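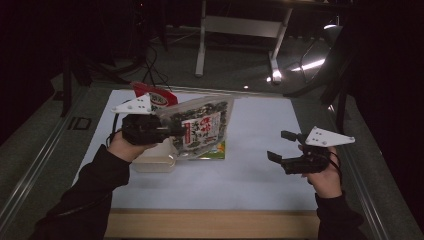

How long does it take to learn to use a hand-held gripper?

A couple of minutes to pick something up, and a good deal longer to pick it up the same way every time. Most visitors to the Rondero open day on 10/4/26 managed the first part and ran out of patience before the second, according to Dougal Gourlay, who runs the handling work there and spent the day at the demonstration table.

Gourlay came to Rondero from Tristlow, where he worked on packing lines. He is a quiet man and he does not oversell what he does. "I pick up groceries and put them down again," he said when I asked him to explain the job. "Then I move them a bit and do it again."

The person doing the work holds a gripper in each hand and handles the goods through the jaws. The recordings are used to train robot arms, which at Rondero are kept in a separate room known as Dukness, after the street the firm started in. We were shown that room later, through a window. Gourlay said he would sooner people spent their time at the table.

"You can watch an arm move a box on your phone," he said. "Have a go with these and you find out why a box is the easy one."

The goods that day were dry foods and seasonings in soft packaging, with labels in Japanese and Chinese. I asked how they were chosen. Gourlay said a colleague does the shopping and is told to come back with things that bend, slide or crackle. Tins were dropped from the list last year.

"A bag of flakes changes shape when you lift it," he said. "Everything goes to the bottom. You've closed on the edge, you've got it up, and now the weight is somewhere else. Your wrist sorts that out before you've thought about it. We want the wrist part."

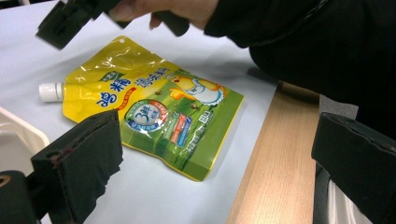
Photo: Rondero open day

Pouches with a cap are a different matter. Gourlay said the cap is the stiff part, so new people always go for it, and then the body of the pouch swings round. He prefers to take the body and keep the jaws low. Shiny plastic causes trouble too, he said, as the reflections shift whenever the pouch does and the software has to learn to ignore them.

Each session lasts 40 minutes, followed by a break of 20. I asked if the breaks were for the equipment.

"For the forearms," he said. "The grippers are light enough when you pick them up. By the end of the morning you know you've been holding them."

Up to 13 people could be booked into each tour, and ours was full. One woman asked whether the arms would be stacking shelves in her local shop soon. Gourlay said he did not know, and that he would be wary of anyone who gave her a year. A boy asked what happened if you dropped something. He was told that you carry on, and that the drops are kept as well.

"People think we'd throw those away," Gourlay said to me afterwards. "I'd like more of them. If all it ever sees is somebody getting it right, it's got no idea what to do when the bag slips."

The system that runs the recordings is called Thomas. I asked who Thomas was and Gourlay said the name was there before he was.

He expects to move on to netted fruit later in the spring, and he is not looking forward to it. The jaws catch in the netting. He has tried it at home with kitchen tongs and a bag of satsumas, and it took him most of an evening.

Rondero plans to hold another open day, though the date has not been fixed. Places on the tours are free and have to be booked ahead.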